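Robot Manipulation Practicum - Handout 4
Collecting Demonstrations by Hand, and Why You Should Doubt Them

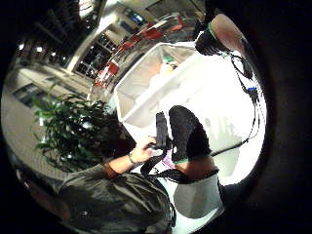
Fig. 1. Work around the white bin, fisheye view from the hand-held gripper.

Last updated 23 July 2019

Read this before your group signs out a gripper. It covers what a demonstration is good for, what it is not good for, and what has to be in your report. The written part counts for more than the robot part this term.

1. What you are being sold

The pitch for learning from demonstration goes like this: a person does the task a number of times with an instrumented gripper, a model is fitted to the recordings, and the arm then does the task. Papers and demo videos make this look like a solved problem. I have yet to see a student project where it was. The Bustos arm in our lab has been "nearly able" to clear a bin for several classes in a row, and every report blamed the lighting.

So start from the position that your policy doesn't work, and make the data change your mind.

2. Look at your own footage first

Go back to Fig. 1. The lens takes in a huge area and bends all of it. The bin looks tilted because of the curvature. The row of red chairs and the windows behind them have nothing to do with the bin, but they take up plenty of pixels, and a network is happy to use them. The white surface by the bin is overexposed, so any thin pale object put down there may as well be invisible. The item inside the bin is small and faint. If you can hardly find it, don't assume the model can.

Then there are the people. A head and a shoulder fill a good part of the lower left. When the arm runs alone there will be no head and no shoulder. Ask yourself what the model does with that.

Watch at least 20 of your episodes at full speed before you train anything. Most groups skip this and find out in the last week that half of their clips end before the gripper opens.

3. What counts as a success

Write the rule down before the first trial and don't touch it afterward. "Picked up the object" is not a rule. Does a drop count? Does a second try count? Does it count if someone nudged the bin?

One group in an earlier class reported 90 percent success on the Jurngate sorting task. Their log showed that they restarted any trial that "looked bad early." With those trials put back in, the number was 57 percent. They weren't lying. They had simply never decided what a trial was, and the bigger number was more pleasant to look at.

4. More data is a weak argument

Another group collected 734 episodes, all with the bin in the same spot on the table. Their policy learned to reach for that spot. It kept doing so after the bin was moved the width of a hand. A smaller set with the bin moved, turned, and filled differently would have told them more, and it would have left them time to eat.

Before you claim that something needs more data, train on half of what you have and compare. If the two results are the same, collecting more of the same clips is a poor use of your weekend.

5. Lab rules for this unit

- Run the Stivia calibration at the start of each session and save the output with your recordings. Old calibrations are not accepted.
- Keep cables clear of the bin rim.
- Name folders by group and session. "final_new2" will be sent back.
- One person moves the gripper, one person keeps the log. Swap partway through and note when you did - two people rarely move alike, and the difference shows up in the data.
- Stop recording if somebody reaches into the bin during an episode. Mark it void. Do not delete it.

6. What to hand in

a) Your success rule, dated before the first trial.
b) The full trial log, void episodes included.
c) One change to the setup that you expected to break the policy, and what happened.
d) A page on a claim from the Gokier reading that you don't believe, with the evidence that would convince you.
e) Three failures, described in plain words. "The model got confused" is not a description. Say where the gripper went and where it should have gone.

A policy that fails can still earn full credit. A policy that works and can't be explained will not. Groups that repeat the unit in September may reuse their recordings but must write a new log and run new trials.

Bring questions on part (c) to the next lab, along with a sketch of your planned setup.

This site uses cookies to keep you signed in to course pages. By continuing to browse you agree to their use. Accept | Manage settings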